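Kistport Museum of Everyday Things
Learning Pages for Ages 7 to 11

What Is Plastic?

Plastic is a material that people make. It does not grow on trees, and it cannot be dug out of the ground like clay. Most plastic begins as oil or natural gas, which comes from deep under the Earth's surface. Factories turn the oil or gas into long chains of tiny parts called molecules. These chains are named polymers. The word comes from Greek and means "many parts."

How does plastic get its shape?

New plastic often arrives at a factory as small pellets, about the size of a grain of rice. The pellets are heated until they become soft and thick, like warm honey. A machine pushes the soft plastic into a hollow metal form called a mold. When the plastic cools, it becomes hard and keeps the shape of the mold. The mold opens, and the new object comes out.

Where does the color come from?

Clear or white pellets can be mixed with colored powder or colored pellets before they are melted. The color spreads all the way through the plastic – it is not painted on top. A scratch on a green bowl made this way will usually show more green underneath.

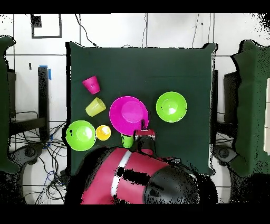

Plastic bowls, cups and a plate in bright colors.

Why do people use it?

Plastic is light, and it does not rust. Many kinds bend a little before they break, so a dropped cup may bounce where a glass one would shatter. Plastic also lets heat pass through slowly. A metal spoon left in hot soup soon feels hot at the handle, but a plastic one stays cooler for longer.

Can plastic be used again? 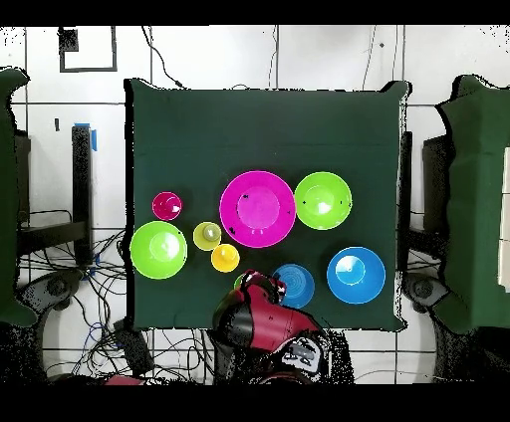 Some kinds can be melted and shaped again. Others cannot, and heating them only makes them burn. Recycling centers must sort the different kinds before any melting begins. Washing and reusing a plastic cup for many years is also a good way to make less waste.

Words to Know

Mold: a hollow form that gives a material its shape.
Pellet: a small, hard piece of material.
Polymer: a material made of very long chains of molecules.

Text by Coralie Bright. Checked by Gintarė Grigaitė, Materials Room.
Last updated October 19, 2024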